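The Remembrance at Bretbridge

Late. Of course late. The bus from Ero had sat at the level crossing with its engine off for 13 minutes and Priya Schumacher had counted all of them, speech in her lap, hat on her knee, one shoe rubbing.

She ran the last bit. Town hall steps, wet. Inside the big clock said two minutes to, so not late, just nearly, and there was Roscoe Lindqvist by the cloakroom in the chain of office, looking like a man waiting for a dentist.

"You've got it?"

"I've got it."

"How long?"

"Two pages."

"Is the bishop in it?"

"The bishop's in it, Roscoe."

He breathed out. He had been mayor of Bretbridge since the spring and this was his first big do — the flood service, every October, candles and the names read out. The old mayor had done it for years without notes. Roscoe couldn't order a sandwich without notes.

Forty-nine names. Her grandmother's was near the end, under T, Tang, the married name. Priya had heard it read every year of her life. As a child she used to hold her breath from R onwards so as not to miss it.

She gave him the pages. He read them standing up, lips moving, while people went past shaking umbrellas. The choir from Bitari Street chapel. The imam and the rabbi sharing a programme. The woman from the county, who had asked for a seat near the front and then for one nearer. Someone's baby already at it.

"This bit," he said.

"Which bit?"

"The council was warned. You've put, the council was warned."

"It was."

"Priya."

"There's a letter. It's upstairs in the archive, anyone can go and read it. The river wall, the cracks, the lot. They had it all winter."

"I know there's a letter. Everybody knows there's a letter. We don't read it out at the service."

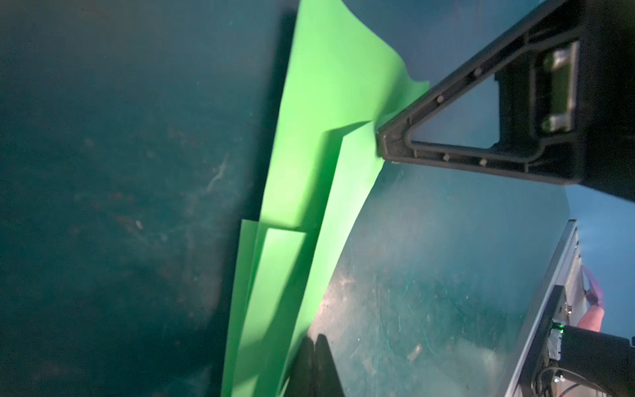
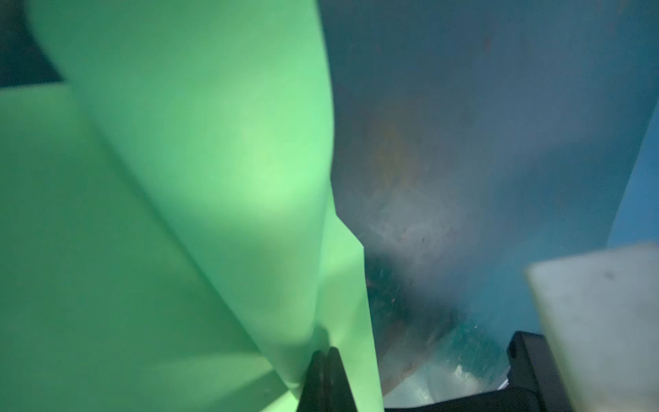
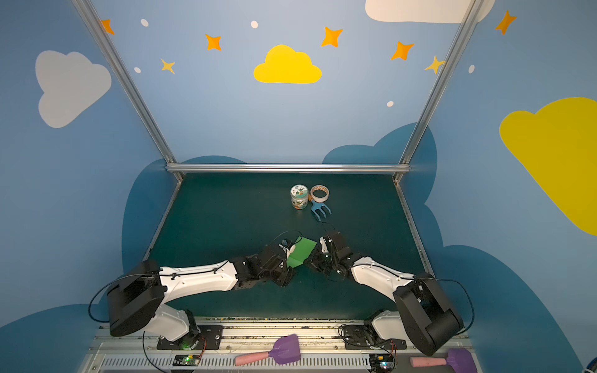

He turned to the second page as though the first might have changed its mind by the time he came back. It hadn't. She could hear the organ starting in the hall, that slow thing they always played, and the ushers were closing the side doors.

"My grandfather was on that council," he said.

"I know."

"You know. Right. So I'm to stand up there, in this," and he lifted the chain a bit and let it drop, "and say that."

She hadn't got an answer ready. She'd had one on the bus. It had been a good one too, all about duty, and it had gone clean out of her head somewhere on the steps.

"You don't have to," she said. "Cross it out. Go from the welcome straight to the names, it still makes sense, I checked."

"You checked?"

"I thought you might."

That seemed to hurt him more than the sentence did. He felt in his pockets for a pen. Top pocket, trousers, the robe that had no pockets. She had one in her bag and for a moment she thought about not having one. Then she got it out and gave it him.

The usher put his head round. "Mr Mayor, they're ready for you."

"Coming."

He didn't write anything, or she didn't see him write anything. He folded the pages in half and went in with her pen still in his hand, and she had to go round by the stairs becuase the main doors were shut behind him.

Gallery. Full. Up to 2000 people had come the first year, her mother said, out in the square in the rain with loudspeakers. Not now. But full enough that she stood at the back next to a pillar and saw half of him, one shoulder, one hand, the paper.

Welcome. The bishop, thanked. The choir, thanked. The county woman, thanked, nodding. He read badly, he always did, too fast and then stopping dead at the commas. She took the weight off the bad foot.

Then he stopped and there wasn't a comma.

She knew exactly where he was on the page. Four lines from the bottom. Somebody coughed. The baby had gone quiet, the one time you'd want it. The bishop looked up, kindly, the way they do when a person has lost their place.

"The council," said Roscoe, and had to clear his throat and start agian. "The council was warned."

No gasp, nothing like that. A sort of shifting, coats against benches, the whole hall. Down at the front an old man in a brown mac took his cap off his knee and then seemed not to know what to do with it. Roscoe kept going. The letter, the date on it, the wall. He didn't say the name of who signed for it. She hadn't put that in, he could have and he didn't, and she found she didn't mind.

Then the candles, and the names. A, B, the long run of Cs that was all one family.

At R she held her breath.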